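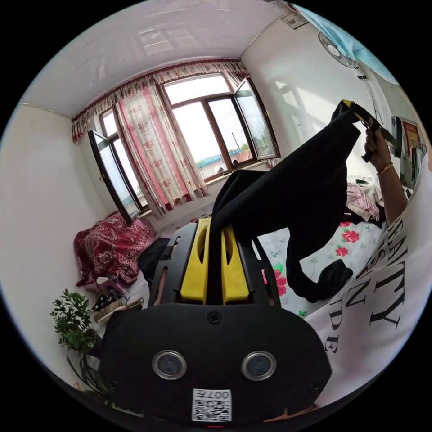

Black garment, pants by the look of it, over the bed, unfolded

Thread: Folding vs. hanging dark pants (moved from General)

Girkside_Lou
Settle something for my household. I say dark pants get folded in half lengthwise, then in thirds, and go in a drawer. My wife says they go on a hanger or they might as well go in the trash. We've been married long enough that this is what we talk about now.

sternero_fan
Hanger. Drawer creases on black fabric show up from across a parking lot.

mothball4
Drawer. I own 2 decent hangers and they're both holding coats. Also, hangers leave that bump across the knee, so you look like you spent the day kneeling.

sternero_fan
That's a cheap hanger bump. Get the Sternero clip kind and hang them by the cuffs.

mothball4
I looked up the clip kind. I could buy pants for that.

Sandro Caputo
I did alterations at Amato for years, and you're both arguing about the wrong end of the job. Get the pants straight before you do anything else with them. Lay them over the bed, hold the waist, pull gently along the seam, and smooth from the middle out. After that the drawer is fine. So is the hanger. My own go over a chair -- I'm retired.

Girkside_Lou
Pull how hard? I have a history with seams.

Sandro Caputo
As if somebody you like is holding the other end.

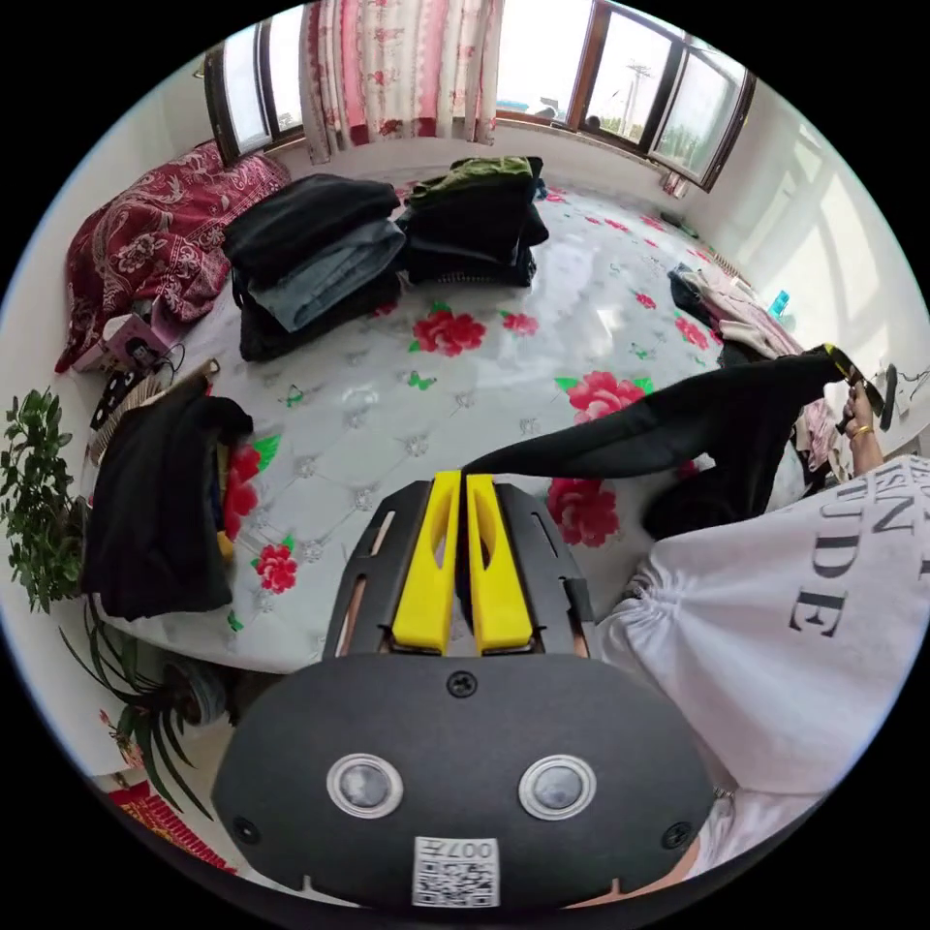
One end each. Gold bracelet on the far side

mothball4
So this is a two-person job now. Great. I'll put an ad out.

tinacloset
Lou, roll them. I've rolled everything since June and my drawer holds almost twice what it did. I even did a closet inventory on the Grellero app (265 items, please don't comment).

sternero_fan
Commenting. 265?

tinacloset
Some of those are socks.

sternero_fan
Rolling is fine for sweatpants. You roll dress pants and you get 4 new creases where you had one.

tinacloset
Mine come out fine.

Sandro Caputo
Depends on the wool. I wouldn't.

Girkside_Lou
Update: read the thread aloud at dinner. My wife would like it noted that she agrees with sternero_fan. I've been given one side of the closet rod and a bag of clips.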